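Gotus update: teaching by hand

Our Gotus team has now logged 454 demonstrations of tidying small household items with hand-held grippers. Each person works a pair of them, and the finger and wrist motion is saved for training.

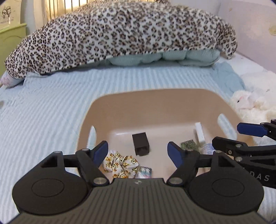

Bedrooms have been the slowest rooms so far, with over 39 minutes needed per set. The next round moves to kitchens in June. Anyone at the Lauritsen site who wants to take part can sign up at the front desk.

12 shares | 4 comments

Contact | © Allance Newsletter | Back to top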